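Toy library sorters and checkers wanted, Narkine (casual, part time)

Posted in: Casual work, Community, Kids and Family
Location: Drerkwood hall, back room, Narkine
Closes: end of May, or sooner if we fill the spots

Quick one, we need people. Vutell Toy Library is moving its whole collection onto new shelves over winter and every set has to be gone through first. Every puzzle, every train box, every shape sorter. We've got more than 400 sets on the books and the last proper check was a fair while ago. Bits have wandered. There is a bucket of odd bits under the counter that has been full for two years.

So, paid casual work, a few hours a week, sitting or standing, sorting toys. Not glamorous. Good radio though.

What you'd be doing

Tip out a set, find the contents card, check the pieces against it. Wipe them down. Look for cracks, chewed corners, sharp edges, peeling stickers. Anything dodgy goes in the repair tub with a note. Anything missing gets written on the card in pencil (pencil please, we reuse the cards). Bag it, label it, back on the trolley, next one.

Wooden toys get a dry cloth or a barely damp one. Plastic can go in the sink. Anything with batteries, leave it, there's a seperate shelf and someone else deals with those.

Shape sorters are where most people start. Easy to learn on and we own a silly number of them. Lay the blocks out in a line on a board so you can see what you've got, match them to the holes in the lid, done. Stars and hearts are the ones that go missing the most. Cylinders roll, so check under the bench before you write one off. 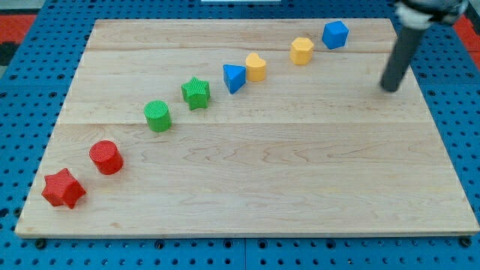 3 min read

A line of blocks like that one, red star down one end and blue cube up the other, is a normal bit of the job. Ribbed sides like those want a soft toothbrush, gunk gets down in the grooves. Flat tops just need a wipe. Do look at the points on the stars too, they cop it when they're dropped.

Colours don't have to match the card exactly. A red cylinder and a green one do the same job if they both fit the hole, and families don't mind. Shape matters, size matters. If a piece doesn't fit, it came from some other set and it goes in the odd bits bucket (yes, that bucket).

Who we're after

Anyone patient, really. Retired, studying, between things, got kids at school and a free morning. You don't need to have worked with children, there won't be any in the room while we sort. Decent eyesight or good glasses. Ok with small fiddly parts. Able to read handwriting, some of the old cards are shocking. Must be able to tell us when you're not sure instead of guessing, a wrong card causes grief for months.

Lifting is light. The heaviest thing is the big train box and we do that one with two people.

If you can sew or glue, say so when you write in. Dress up repairs and jigsaw box corners are piling up and we'd happily put you on that instead.

Hours and pay

Thursday mornings are the main session, 9.30 to 12.30. There'll be a second session as well, day to be worked out with whoever gets the job. Casual rate with loading, paid fortnightly. Come to one or both but please be regular, it's hard to plan otherwise.

We reckon on 15 people all up, split over the two sessions. First stage is the baby and toddler shelves, 170 sets. After that the puzzles, then outdoor stuff if the weather's any good.

First session is a paid try-out. If you hate it, no hard feelings, fill in your timesheet and off you go.

Getting there

Bus stops right outside the hall. Parking off the lane behind, free, but don't use the spots along the fence as they belong to the Mahasneh bakery and they do get cross. Side door, not the front. Push hard, it sticks. Ramp on the lane side, toilet is on the same level. Tea, coffee and a kettle that works. Bring your own mug if you're fussy. Room gets cold before ten so wear a jumper.

How to apply

No resume needed. Email or drop a note in at the counter with

your name and a phone number
which sessions you could do
whether you've got a current working with children check (not essential for this, handy if you'd like to do opening hours later)
anything we should know, eg bad back, dust allergy, can't do stairs

Phone is patchy in the back room so email is better. We'll answer everybody within 48 hours, weekends excepted. Please dont message through the borrowing page, that goes to the loans roster and gets lost.

Members can apply. Working sessions don't count toward your family's duty hours though, as you're being paid for them.

Also, if you've got any of our bits at home, down the couch, in the car, bring them in. No fines, no questions. We're short a lot of hearts.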